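The Shirt

Fongate was the smaller of the two colleges in the final, and its robotics club met in a room that had once been used for pottery. The task sheet had come in May. Each team had to get a robot to fold a collared shirt, without help, in under 237 seconds.

Chrysanthi Papadakis had read the sheet so often that it had gone soft at the corners. She was second year and in charge of the hand, which they called Rudura after a misspelt label on a box. Alexiou did the code. He had been told twice to write comments and had written two.

"Again," she said.

He pressed the key. The arm came down to the cloth, waited, and went for the hem.

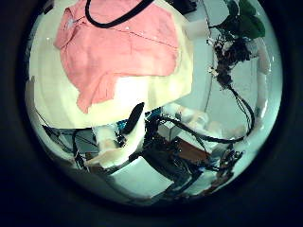

"It's going in too low," Alexiou said.

"It's going in where you told it to."

"I told it to go to the edge of the shirt."

"Then it doesn't know where the edge is."

He wrote that down. They had run the fold 833 times since the start of term, and he kept the results in an exercise book, a tick or a cross for each, with the time beside it. On some pages there were no ticks at all. The pages from last week were better.

Chrysanthi pulled the shirt straight and did up a button. It had been her brother's and he thought he had lost it. She had tried a T-shirt first, but the collar was worth 3 points and a T-shirt had none.

"Ovura can do sleeves," Alexiou said. Ovura was the other team's robot. He had seen a clip.

"How fast?"

"It didn't show the end."

"So we don't know that it can do sleeves."

He thought about it and turned to a clean page. At the top he wrote December 11, 2020, and under that he drew the lines for the columns. It was getting dark outside and they had the room for about an hour more.

"Move the start point up," she said. "Just a bit – the width of a button."

He changed the number and saved it. Then, because she was looking, he typed a comment next to it.

"What did you put?"

"Button," he said, and pressed the key.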